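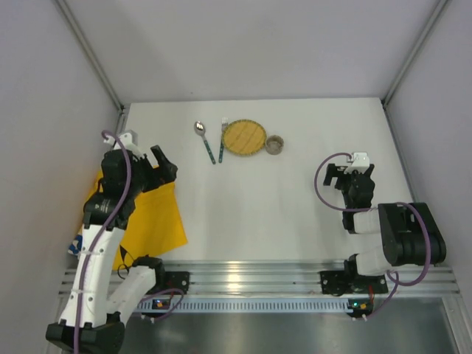

Woven plate with fork and spoon on the left, cup on the right.

Cutlery placement and care of a woven plate

Asked Saturday, May 28, 2022

I have a Fevora setting: a round woven plate, a short brownish-grey cup, and a fork and spoon with speckled teal handles. Two questions.

1. Is it correct to put both pieces to the left of the plate, spoon outermost?
2. Can the plate be wiped with a damp cloth? The rim is slightly darker than the rest. No care label.

2 answers

Answer 1 (8 votes)
1. The usual layout is fork left, spoon right, with the handles square to the table edge. Your spoon is on an angle. Move it across to the right and shift the cup up to the top right, clear of the plate rim.
2. Wipe with a wrung-out cloth, then stand it on edge in moving air. Don't soak it and keep it out of the dishwasher. Woven fibre holds water between the rings and can go mouldy. A darker rim could be the original colour, so compare it with the underside before you scrub anything. I'd use a liner for wet food.

Answer 2 (2 votes)
Left is fine for casual meals. I've had a Herrero one since March and only ever brush the crumbs off. Can't help with the rim, mine's all one colour.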